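Vurnach shirt sponsor data — read me first

Hello! I'm Refilwe, and this folder is my slightly obsessive record of who has paid to be on the front, back and sleeves of Vurnach's shirts. I started it in April after an argument with Ottilie Trummer over how long Ilska had the sleeve (she was right, and I've put it in writing now).

What you get

One file, deals.csv, with 204 rows. Each row is one deal for one season, so a sponsor who stayed for 4 seasons has 4 rows. The columns are season, sponsor, position, fee, fee_source and notes. Fees are in euros and I haven't adjusted them for inflation, so please don't put an early one next to a recent one and tell me the club has got greedy.

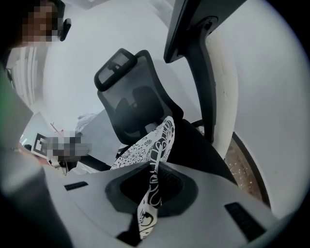 The position column is the one people write to me about. It can say front, back, sleeve, shorts or training, and nothing else. I used to have a "pattern" value too, for the Gatudmont away kit where the sponsor's mark was worked into the print, and I dropped it as it only ever matched that one shirt. Think of white cloth with bold black scrolls and little flowers all over it, then try to say where the logo begins — you can't! Those rows are now down as front, with a line in notes.

Where the fees come from

If fee_source says "accounts", I took the figure from the club's yearly report. "Press" means a newspaper printed it, and "Samuel" means it's from the old programme collection Samuel lent me, which is lovely but has coffee on it. An empty fee means I don't know. It doesn't mean zero, and 90 rows are like that.

Known problems

Bonus payments for promotion are sometimes folded into the fee and sometimes left out. I've marked the ones I'm sure of. Women's team deals are missing before they got their own sleeve sponsor.

Use it for whatever you like, just say where you found it. Corrections are very welcome, with a source please — last updated Mon 26 July.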